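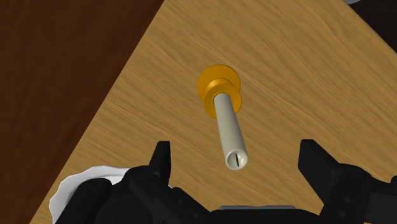

Wooden Table FAQ

I fix up old kitchen and dining tables in my garage in Femport, and I get the same emails over and over (keep them coming, I like them!). These are the ones I answer most. I last went through this page on Sat 4 April and fixed a few spots where I'd changed my mind.

How do I know what finish is on my table?

Find a spot on the underside of the top, or the inside of a leg, and put a drop of water on it. If it beads up and sits there, you've got some kind of film, probably varnish or lacquer. If it slowly soaks in and leaves a dark mark, it's oil, or wax that's mostly gone, or nothing at all. After that I dab a little rubbing alcohol on a cotton swab and hold it there. Sticky means shellac or maybe lacquer. Still smooth and hard, it's most likely a modern varnish. It's not a perfect test and I've been fooled by it, mostly on tables where somebody put a second finish over the first one.

Can I put oil on top of varnish?

Nope. It has nowhere to go, so it just sits on the surface and gets gummy, and then every crumb in the house sticks to it. You either live with the varnish or sand it all the way off.

What oil do you use?

Mostly Grillum, the plain one in the 500 ml can. It goes on thin, it doesn't yellow pale wood more than I can stand, and the smell is gone in a couple of days. I used Dobos for years before that and still reach for it on darker tables, where I like the warmer tone it gives. I don't get paid by either of them (I wish). Whatever you buy, read the can to see how long it needs to cure, and try it on the underside first. I know everybody says that. I skipped it one time on a maple drop-leaf and I still have the maple drop-leaf.

How many coats?

I do 2, with a full night in between, and I wipe off everything that hasn't soaked in after the first twenty minutes or so. The wiping matters more than the number of coats. Most of the sticky tables people write to me about have plenty of oil on them, it just never got wiped.

What about the rags?

Please, please be careful with these. Oily rags can heat up all by themselves and catch fire if they're balled up in a trash can. Mine get soaked in water and laid out flat on the concrete outside until they're dry and stiff, away from anything that burns. Then I follow what my town says about getting rid of them. Check what yours says.

What sandpaper should I buy?

For a table that's only dull and a bit rough, I start at 120, then 180, then 240 and stop there. I'll go up to 360 by hand between coats, very lightly, just to knock down any fuzz. Going super fine on the bare wood sounds like a nice idea, but the oil doesn't soak in as well and you've spent your whole Saturday on it. Always go with the grain on the last pass, even if you've used a power sander for the rest.

My table is veneer. Can I still sand it?

Maybe, with a light hand and no power sander. Look at the edge of the top: if the grain lines on the surface don't carry on over the edge, there's a good chance it's veneer. Old veneer can be pretty thick and forgiving, newer stuff is like paper. If I'm not sure, I clean it, wax it and leave it alone.

How do I get rid of a white ring?

White means the moisture is in the finish and hasn't reached the wood, so you're in luck. I lay a dry cotton dish towel over it and run a warm iron over that, no steam, for a few seconds at a time, lifting it up to look. If that doesn't do it, a little paste wax rubbed in with a soft cloth often hides what's left. Black rings are a whole other story, those are down in the wood and I usually end up sanding.

When can we eat on it again?

I tell people a couple of days for careful use with placemats, and 6 weeks before they do anything mean to it, like hot dishes or a kid's birthday party. It'll feel dry way before then. It's still hardening up.

How do you clean an oiled table day to day?

Damp cloth, then a dry one. If it's greasy I'll use one drop of dish soap in a bowl of warm water. No spray polish, no vinegar, none of those scrubby green pads. When the top starts looking thirsty (you'll see it first where people rest their arms) I rub in a tiny bit more oil and call it good. At our house that's every September, before the heating comes on and the air gets dry.

There's a gap between the boards in winter. Is it broken?

Almost surely not! Wood shrinks when the air is dry and swells back up when it's humid. Please don't fill the gap with anything. Come summer the boards will want that space back, and something has to give. If the gap stays open all year, or the top starts to cup, send me a picture of the underside, that's where I'd look first.

Do you have plans for building a table from scratch?

I don't, I'm a fixer and a pretty impatient one. The folks over at Ondau put out plans with decent drawings, and I've borrowed their way of attaching a top more than once.

Can I bring you my table?

If you're close to Femport, sure, but write first. I only have room for one at a time and my car has to sleep in there too. Tell me the length and width, whether the legs come off, and what's been spilled on it. Don't be shy about that last part. I've heard nail polish, candle wax and an entire pot of beet soup, and the beet soup came out fine.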